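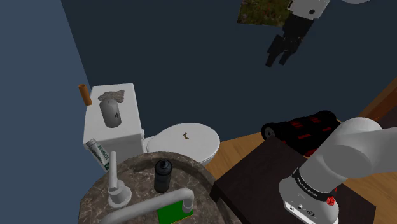

bathroom, toilet side. navy wall

tilecrank
ok need opinions fast, paint store closes at 6. Redoing the downstairs bath, navy walls are staying (wife picked it, I like it too). Question is the counter. Quote from Arsenault for dark veined marble came in at 600 installed, small top, so the price is fine. Is dark on dark going to feel like a cave? No window in there.

mudroom_meg
Cave. Sorry. Did navy in our half bath in December and with a dark top it ate every bit of light. Swapped to white quartz, much better.

grout4days
disagree w/ meg. Small rooms look good dark, just light it right. Two sconces, warm bulbs, done. White trim helps alot.

tilecrank
trim is white. Only one ceiling light though and I'm not opening the wall up again

hallway_lamp
then I'd go lighter. One ceiling light throws a shadow right on your face at the sink. Bukar makes a plug in mirror light, we have it, cord is ugly but it works

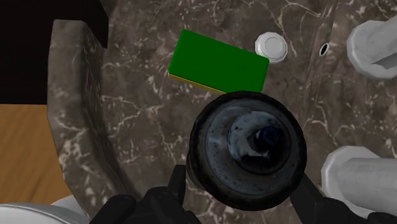

tilecrank
also going back and forth on the edge. Rounded vs square. Arsenault says same price either way, and the sealer is extra. They want it resealed once a year?? is that real

grout4days
Real. Takes 14 minutes. Wipe on, wait, wipe off. Do a water drop test first, if it beads leave it alone. Rounded edge if you have kids.

mudroom_meg
Marble in a bathroom people really use is asking for it. Toothpaste, nail polish remover, hair dye. Ours etched next to the faucet the first week, before we pulled it. Sealer does nothing for etching, it only helps with stains.

grout4days
guest bath in my last place had marble for 13 years. A few dull spots. Who cares, you see them if you put your nose on it

mudroom_meg
I care lol. And guest bath is not a daily bath

sprocket_dad
Has anyone used the Flultness sealer? Can got good reviews but the smell is making me nervous with no window

hallway_lamp
used it once. Fan on, door shut, stayed out till the next day. Fine after that. The Lallar one smells less but costs more, 19 for the small bottle here

tilecrank
ok so I think marble, rounded edge, plug in light over the mirror. Meg I hear you on the etching, kids have their own bath upstairs so this one gets guests and me. Still need a ceiling color, white or go navy all the way up?

grout4days
navy all the way

mudroom_meg
WHITE. please

hallway_lamp
white, flat finish. And get teh sample pot first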